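Small Boards, Short Notes
Term project report, Practical Design II, Trerkbridge

1. Why we picked this

The shared study rooms in Yorath Hall have a communication problem. Messages are left on sticky notes, the sticky notes fall behind the radiator, and then two groups turn up for the same table on Wednesday. Our project asked if a small tabletop whiteboard on a stand could do the job better, and what size of writing people would need to use on it.

We had a budget of 300 dollars and spent 61 of it, mostly on markers. The boards came from the Wasance store room, where they had been waiting for a purpose for longer than any of us have been enrolled.

2. What we did

We put boards in 5 rooms for the whole of July and left one marker and one eraser with each. At the end of every day we copied down what was written, wiped the board and put it back. By the end we had 483 messages, including a large number of cats. Cats were logged under "other."

We also spent an afternoon on the boards themselves: tilt angle, glare, and how far a board slides when you lean on it with a marker. The answer to the last one is "farther than you want" on a smooth table. A strip of rubber shelf liner under the feet fixed it.

3. What we found

Short messages won. Anything over two lines was usually left unfinished, with the last words climbing up the side like ivy. Room bookings and "back at 4" were the most common, and both fit easily.

Glare was the main complaint. The surface is glossy and the ceiling lights are strong, so from some chairs you read the lights and guess at the message. Tilting the board on its pivots helped, until the next person tilted it back.

Marker color mattered more than we expected. Black could be read from the door. Yellow could be read by the person who wrote it, if they remembered what they had put.

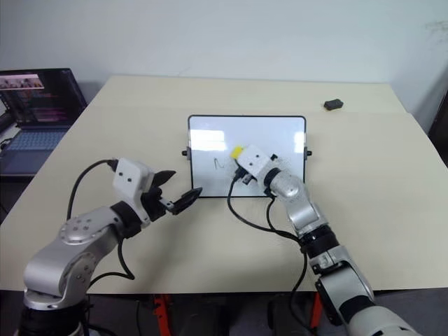
Figure 1. Tabletop board with a short dark squiggle and ceiling-light reflections on the surface.

A single squiggle takes up very little of the board, and we found that most people started near the left and kept their writing small, as if saving room for a speech that never came.

4. Problems

Markers walked. We replaced them twice and then tied them on with string, after which the string walked too. The Jemance room lost its eraser in the first week and switched to sleeves, so the results there are on the gray side.

We should also have written down the time of each message. Without it we can't say when the boards were used most, only that they were.

5. Next steps

We would like to try a matte board in the two brightest rooms and keep the shelf liner everywhere. The leftover money should cover both, plus more string.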